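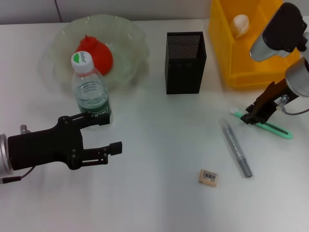
Ranger les petites choses : bac ouvert ou pot ?

rekha_kurup
Bonjour à tous. J'essaie de mettre en ordre ma table blanche avant jeudi. Le stylo marqueur gris, la gomme et la brosse à dents verte restent toujours couchés sur la table. J'ai déjà un pot noir en métal perforé et un bac jaune orangé avec des fentes. Que mettez-vous dans quoi ?

stalilley
Le marqueur et la brosse dans le pot, debout. La gomme dans le bac, sinon elle tombe au fond du pot et on ne la retrouve plus.

Heltach8
Je ne suis pas d'accord pour la brosse à dents. Avec un marqueur, ce n'est pas très hygiénique ! Chez moi elle a son verre à elle.

rekha_kurup
Vous avez raison, elle retournera à la salle de bains. Et le bol transparent au bord ondulé ? Je l'aime beaucoup, mais il prend de la place.

larkcombe_228
Gardez-le pour les fruits, à la cuisine. La bouteille d'eau aussi, je la mettrais loin des papiers.

Heltach8
Pour la bouteille, non. Si elle n'est pas devant moi, j'oublie de boire.

rekha_kurup
Merci pour vos réponses. Je garde la bouteille, et pour le bol je réfléchis encore.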